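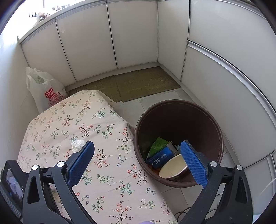
Je vais commencer par une opinion qui m'a valu des haussements d'épaules à l'atelier : le rangement est le meilleur sujet qu'on puisse donner à un robot fait maison. Bien meilleur que les échecs, le café ou le bras qui verse une bière devant les copains (on a tous fait le bras qui verse une bière). Débarrasser une table après un repas à emporter, mettre ce qui traîne à la poubelle, point final. Ça paraît bête comme projet, et ça m'occupe depuis le mois de mai.

Je bricole à Skultbridge, un atelier partagé où j'ai ma caisse, mon coin d'établi et mes mauvaises habitudes. La pince, elle, je la fais surtout travailler chez des gens, sur de vraies tables, avec de vraies nappes. On la tient à la main, on fait le geste, la caméra enregistre, et plus tard le bras essaiera d'apprendre de tout ça. C'est Wiroj Siriwan qui m'a converti à cette façon de faire. Moi, j'étais parti pour programmer chaque mouvement à la main, comme un horloger, et j'y serais encore !

Sur un établi, tout est trop gentil. On prend un cube en mousse, on le pose, on le reprend, cent fois de suite, et on finit par se croire très fort. Puis on arrive devant un gobelet en carton avec un mouchoir bourré dedans et le beau programme s'écroule. Le gobelet, faut-il le pincer par le bord ou par le milieu ? Si on serre trop, il s'écrase. Si on le prend par le mouchoir, on part avec le mouchoir et le gobelet reste là. Un humain ne se pose même pas la question, et c'est bien pour ça que je veux enregistrer des humains.

Et le plastique ! J'ai une dent contre le plastique transparent. Un film froissé à plat sur une nappe à fleurs, pour une caméra, c'est presque de la nappe à fleurs. Les patins texturés aident à l'attraper, encore faut-il savoir où il commence. J'ai passé des soirées entières là-dessus avec le projet Budach, le nom que j'ai donné à cette version de la pince, et je n'ai toujours pas de recette. Wiroj dit qu'il faut racler doucement et refermer en fin de course. Il a sans doute raison, mais quand c'est moi qui tiens l'outil, j'emporte une fois sur deux un pli de tissu avec le reste.

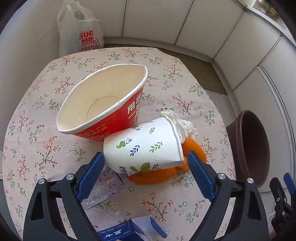

Ce qui m'agace un peu, dans le petit monde de la robotique amateur, c'est qu'on nettoie avant de montrer. Table blanche, lumière douce, trois objets de couleurs vives bien espacés. Je comprends, j'ai fait pareil pendant longtemps. Seulement, un bol couché contre un gobelet, lui-même posé sur un sachet, c'est une question d'ordre : qu'est-ce qu'on enlève d'abord ? Tirer le sachet, c'est faire bouger le gobelet. Prendre le bol, c'est risquer de pousser tout le reste. Je trouve ça passionnant, et sur une table blanche avec trois cubes, on ne le rencontre jamais.

On m'objecte souvent l'argent et le temps. Pour l'argent, j'ai les factures sous les yeux : ma première pince m'avait coûté 900 euros, motorisée, magnifique, en panne un soir sur deux. Celle qu'on tient à la main, imprimée et vissée à Skultbridge, m'est revenue à 100 euros. Elle a du jeu dans les biellettes, je le sais, et il faudra que je reprenne les axes. Pour le temps, c'est vrai, ça en mange beaucoup. J'ai 3415 enregistrements sur mon disque et une bonne part ira à la corbeille, la vraie et l'autre.

À Kollville, où j'ai présenté le projet, un monsieur m'a demandé pourquoi je ne débarrassais pas simplement la table moi-même. Ça prendrait deux minutes ! Oui, monsieur. Je la débarrasse d'ailleurs très bien, c'est même tout le principe de l'enregistrement. Mais ma voisine, Mme Wongsuwan, a du mal avec ses mains depuis un moment, et chez elle ces deux minutes en valent bien 20. Je ne lui ai rien promis, je n'aime pas les bricoleurs qui promettent. Je lui ai dit que j'y travaillais.

Alors voilà où j'en suis — des gestes par milliers, un bras qui attend sur son étagère et des axes à refaire. Si vous avez un atelier et une vieille imprimante 3D, essayez donc avec vos propres emballages, sans trier ni aplatir quoi que ce soit avant. Et si quelqu'un a trouvé comment attraper un film transparent du premier coup, je suis à l'atelier presque tous les soirs après 20 heures.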